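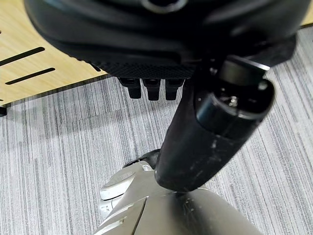 Handout 4: Collecting demonstrations with the arm

Course: Learning from Examples in Robotics
Read before the lab in April. Bring a printed copy, or have it open on your laptop.

1. What we collect

In the last lecture we discussed that a policy can learn only from what its inputs contain. In this lab you will produce these inputs yourselves. One demonstration, in our course, is one complete execution of the task by a human who guides the arm, from the start pose until the operator presses the stop key. We call it an episode. Each episode contains the wrist camera video, the joint positions, the gripper opening and a short text with the name of the task.

The recording program is Ruvus. You do not need to know its internal parts. You need to know how to start an episode, how to stop it and how to mark it as bad.

2. The wrist view

The wrist camera moves together with the gripper. This has one large advantage: when the hand is near the object, the object is large in the image. It has also a cost. Parts of the robot itself may take much of the view, and in some arm poses they cover exactly the place where you would like to look. The amount of background also changes with the pose. In one moment the learner gets mostly table, in the next one mostly floor or the robot's own links.

Students often ask if such images should be deleted. Please keep them. During execution the policy will meet the same kind of views, and it must have seen them in training. What you should avoid is a demonstration where the operator uses information which the policy will not have. If you lean to the side to look behind the gripper, your movement will be correct, but the recorded input will not explain it. For this reason the operator in our lab sits on the chair and looks mainly at the monitor.

3. Procedure

Work in groups of 2. One person operates, the other watches the emergency stop and writes the log. Change the roles after each block.

Before the block:
Check that the camera image on the monitor is sharp and is not frozen.
Move the arm to the start pose with the Home command.
Write the block number and the task name in the log.

During the episode:
Move at a steady speed. Long pauses teach the policy to pause.
If you miss the grasp, try again without stopping the recording. A recovery is useful material.
If you hit the table or the arm reports an error, stop and mark the episode as bad.

After the episode:
Put the object to a new position. Do not return it always to the same place.
Write one line in the log, also for bad episodes.

Each group records 19 good episodes. The bad ones do not count, but they stay in the folder.

4. Upload

Copy the folder to the Nigam server, in the directory of your group. Do not rename the files, the conversion script reads the episode number from the name.

5. Questions to prepare

Why can two operators with different habits make the data harder to learn from, even if both always succeed?
Which of the recorded signals tells the policy that the gripper is closed when the fingers are not visible?
What changes if the wrist camera is mounted at another angle after half of the episodes?

Write your answers in short form, at most 2 pages for the group. We will discuss them at the beginning of the next lecture, together with the first training curves.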